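Subject: Re: [partbooks] Foliation and the missing second tenor in the Staltus set

Meron Endale wrote:

> I have now been through the first four partbooks of the Staltus set
> and I still cannot place the second tenor. The old shelf list gives
> it as a separate item, but the number it carries belongs to a book of
> organ versets. Has anyone on the list seen the volume itself, or only
> the entry? I would also like to know whether the double foliation in
> the bass book is original. The ink numbers skip from 41 to 44 and the
> pencil numbers do not.
>
> If the gap is real, we have lost at least one complete Magnificat
> verse, and the attribution to Price rests on even less than I thought.
>
> Meron

Meron, all,

I have seen only the entry. I worked on the set in April, when the reading room let me have the four books side by side, and I asked for the second tenor under both the old and the new number. The old number brought up the versets, as you found. The new number brought up nothing at all, and the slip came back marked "not on shelf." I would not take that as proof that the book is lost. Part of the music was moved when the chapter archive was rearranged, and the moves were recorded in a separate register which I have not been able to consult.

On the foliation: the ink numbers in the bass book are in the same hand as the table of contents, and that table was written after the book was bound. It lists the six-voice Magnificat as starting on folio 39, which is where it starts now. The pencil numbers are modern and simply count the leaves that are present. So the skip in ink is older than the pencil, and the question is whether two leaves came out or whether the scribe misnumbered.

I collated the gathering. It is a quaternion with both outer leaves conjugate and the sewing visible at the center. There are no stubs between 41 and 44. The bass part also runs on without a break from the verso of 41 to the recto of 44, in the middle of "Et misericordia," with a custos at the end of the last staff that agrees with the first note overleaf. I conclude that the scribe misnumbered and that no music is missing from the bass book at this point. The even verses are all present. The odd verses were presumably sung in chant, as in the other settings in the set. 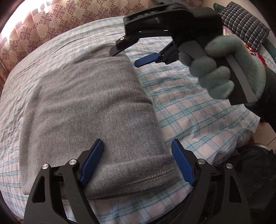 The paper needs more care. Three of the books share one watermark, an anchor in a circle with a star above. The alto has the same anchor up to the end of the motets and a different mark, which I could not trace properly, from there to the back cover. The rastrum changes at the same place. In the first section the staves are drawn 5 at a time. In the second they are drawn singly and the spacing wanders. My working view is that the alto was finished, or repaired, some time after the others, and that its readings in the Magnificat should not be given equal weight with those of the cantus and bass.

As for Price, the name appears once, in the alto, above the second section. It is in a different ink from the text. If the alto is late in that section then the ascription is late too. I would print the work as anonymous and put the name in the notes. Svend Laxdal argued on this list for keeping the name in the heading with a question mark, and I understand the convenience for library catalogs, but a question mark tends to drop off when records are copied.

Two smaller points.

First, the payment book. The entries for the chapel run to 598 lines in my transcription, and I have found no payment for copying polyphony that fits this set. There are several for binding and one for ruled paper, without quantity. Singers are listed by voice from the third quire onward, and two tenors are paid in every quarter, so a second tenor book would certainly have been used.

Second, the incipits. The Ivau index now holds over 3,000 incipits, and I ran the cantus and bass openings of all the anonymous pieces against it. The Magnificat gave no match. One of the motets, "Domine, quis habitabit," matches a print in the Trerkico collection for the first eleven notes of the cantus and then goes its own way. I do not think it is the same piece, but I have not seen the lower voices of the print. If someone near that collection can check the bass opening I would be grateful.

I can send my collation tables to anyone who wants them. They are in plain text, with the ink foliation in the first column and the pencil in the second.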